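O peso da manhã

Às cinco e meia da manhã o ginásio Virstead ainda cheirava ao desinfetante da noite. Eu chegava sempre antes dos outros, porque o meu filho tinha dezasseis anos e eu não queria que ele fosse sozinho. Era isto que eu dizia à minha mulher. Para mim mesmo dizia outra coisa, mas em voz mais baixa.

Ele pesava-se primeiro. Tirava os sapatos, depois as meias, depois o relógio. Eu ficava perto da porta, com os dois casacos no braço, e olhava para o cartaz da Pimell, onde um homem sem pescoço bebia um batido cor de areia. Na nossa cozinha havia 4 latas desse batido. A minha mulher tinha-as empurrado para trás do arroz e ele tinha-as posto outra vez à frente. Durou um mês inteiro, esta guerra muito calma dentro do armário.

– Quanto? – perguntava eu.

– Igual – respondia ele, e a manhã já estava estragada.

Eu vim para este país adulto e aprendi a língua com atenção, como quem atravessa um rio pelas pedras. Talvez por isso as palavras me custem quando são precisas depressa. Queria dizer-lhe que igual era uma palavra boa. Na minha terra, quando o médico dizia à minha mãe que estava tudo igual, ela comprava bolos. Mas ele já estava deitado no banco, com a barra por cima do peito, e eu só disse: devagar.

Em setembro deixou de jantar connosco. Comia às seis, sozinho, frango e arroz pesados na balança, 150 gramas de cada um. Depois subia para o quarto e eu ouvia no teto o barulho das flexões. A minha mulher aumentava o som da televisão. Foi nessa altura que eu comecei a descer para a cave, onde tenho a bancada, e a ficar lá até o barulho acabar.
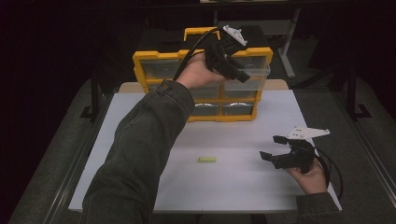 Na bancada, com o organizador amarelo ao fundo.

Uma noite ele desceu também. Sentou-se no degrau e perguntou se eu tinha um parafuso para a caixa do relógio. Procurei muito tempo. Podia ter procurado menos, mas ele estava ali, com as mãos entre os joelhos, e as mãos tremiam um pouco.

– Comeste? – perguntei.

– Comi às seis.

– São quase onze.

Não respondeu. Na rua Gramier passou o último autocarro e as janelas pequenas da cave vibraram. Então contou-me, olhando para o chão, que na véspera tinha caído no balneário. Não era nada, disse. Tinha-se levantado e tinha feito o resto da série. Um rapaz mais velho dera-lhe água e uma palmada nas costas, e ele ficara orgulhoso. Só de noite teve medo.

Eu tinha preparado durante semanas um discurso sobre a saúde. Tinha até procurado no dicionário a palavra «moderação», para não me enganar na terminação. Não usei nada disso. Pus o parafuso na mão dele e disse que na padaria Fallahi o primeiro pão saía às cinco e meia, e que era a mesma hora do ginásio.

– E a balança? – perguntou.

– A balança não foge.

Na manhã seguinte saímos de casa ainda no escuro. No cruzamento ele parou com o saco ao ombro e olhou para o lado do ginásio, onde já havia luz. Eu esperei. Depois ele mudou o saco para o outro ombro e perguntou-me se o pão de lá levava sementes.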